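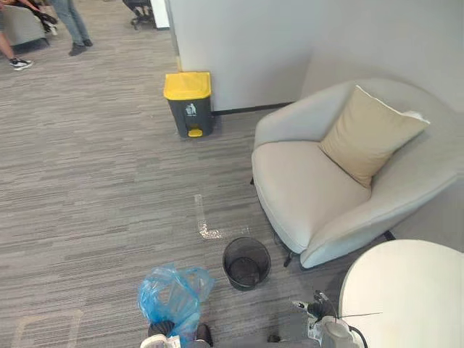
R. Haldenby

Workplace Upkeep, Unit 2: Bins, liners and where they end up
Handout for session 2. Please bring it with you.

Most of what is written about office waste comes from people who sell bins. The reading pack includes the Urnance brochure and the Stekora guidance sheet, and I would like you to read both with a pencil in your hand. Underline every claim that has a measurement behind it. You will not wear the pencil down.

1. Two sorts of bin

The pedal bin with the yellow lid stands against the partition. The black mesh wastebasket is out on the carpet in front of the armchair. One has a lid, a pedal and a symbol. The other has none of these, and you can see straight through to the bottom of it, where there is nothing.

Stekora says a coloured lid "guides behaviour". Perhaps it does. A yellow lid only means something to a person who has been told what yellow means in that building, and the symbol on the front shows a figure dropping something into a bin, which we could have worked out. Before you accept that a colour scheme works, ask to see what was in the bins.

2. Liners

The usual advice is to line everything. I am not convinced for mesh baskets that take only dry paper. A liner in one of these slides down, gathers at the bottom and gets thrown away with three envelopes in it. Food is a different matter, as are teabags, and people do put teabags in mesh baskets whatever the notice says.

The Bodin floor survey, done in March, recorded 148 liners changed. It did not record how full they were. As evidence for ordering more liners it is close to useless, and it was used for exactly that.

3. Floors

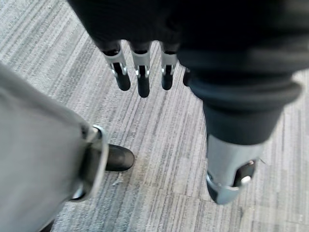 Grey striped carpet, seen from above.

Urnance claims a striped low-pile carpet "hides everyday soiling". Treat this as a warning. Pale bits can pass for part of the stripe, and a strip of clear tape can lie there for a week. Look back at the carpet by the mesh basket: there is a light L-shaped mark up and to the left of it. Debris or tape? I would not like to say from a photograph – go and put a finger on it.

Check too:
– under armchairs with thin legs, where a vacuum head may or may not fit
– along the skirting behind a pedal bin
– beneath round tables

4. For next time

Choose one room you use. Spend 20 minutes noting where the bins stand and where the litter lies, then write a page on whether the first explains the second. "It does not" is an acceptable finding. The Jimavum checklist may be used, but leave out its scoring column, as I have yet to find out what the scores are out of.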